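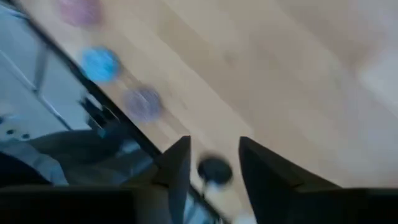 Does training a robot arm on blurry wrist-camera frames make it any better at its job? A little, on the one task we have seen results for, and probably less than the headline figure suggests.

The claim comes from the Mesora project, whose write-up went round the group on 22/07/2024 and has been quoted with some excitement since. The idea is simple enough. When a robot learns by copying human operators, most teams clean the recordings first, and one of the usual steps is to throw out any frame too smeared to be useful. Mesora kept them. Its authors say the policy trained on everything did better than the one trained on the tidy set, and that the field has been binning good data for years.

I went through the write-up twice and I am not ready to go that far.

First, what was done. Siiri Nurmi's team at Skuninska collected 644 demonstrations of a tabletop job in which small round pieces are picked up and put down near the edge of a table. They trained one policy on all the frames and another on the set left after a sharpness filter called Gaseo had been through it. Everything else was kept the same, or so the text says. Each policy then had 50 attempts. The unfiltered one came out ahead, and that is the result people are passing about.

Fifty attempts is not many. If you have ever run the same policy on the same table in the morning and again after lunch, you will know how far the score can wander by itself. The write-up repeats the whole comparison with 3 random seeds, and in one of them the order is reversed. That run is mentioned in a footnote. I would have put it in the main table.

Then there is the question of what the filter took out. A wrist camera smears the view when the arm is moving fast, and the arm moves fast at particular moments: on the way over to a piece, and on the way back from letting one go. Filter on sharpness and you are mostly cutting out the travel and keeping the slow bits at either end. So the clean policy may have suffered from having holes in its recordings, with jumps between one position and the next that no arm could make. That would be a perfectly good reason for it to do worse, and it would have nothing to do with blur being useful.

There is an easy way to check. Take the full set, remove the same number of frames at random, and train a third policy. Better still, remove frames from the same stretches of movement without looking at how sharp they are. Neither was tried. Irén Nyitrai, who reviewed the work for our reading group, asked for exactly this and was told it is planned for October.

She did come away with a kinder view than mine. Her point is that the team has at least tested a cleaning step that the rest of us apply out of habit, and I can't argue with that. Our own Szűcs recordings have been through a sharpness filter from the start. When she looked at what it had discarded, she found 244 demonstrations with a gap in the middle of the reach. I had never thought to look.

The section I liked best is the shortest. It compares how the two policies behave in the last part of the approach, when the piece is between the fingers or close to it. The unfiltered policy slows down earlier and corrects itself more often. The authors read this as proof that it has learned to judge its own speed from the smear. Perhaps it has – but the joint speeds were fed to both policies as well, so there was no need to guess speed from the picture at all. A run with those readings switched off would tell us more.

For now I would leave your filters as they are but keep the discarded frames, with their timestamps. Storage is cheap and a second recording session is a week of somebody's life. If the October runs hold up with a fair comparison, we will go back and retrain on the Szűcs set with everything left in, and print the scores for every seed.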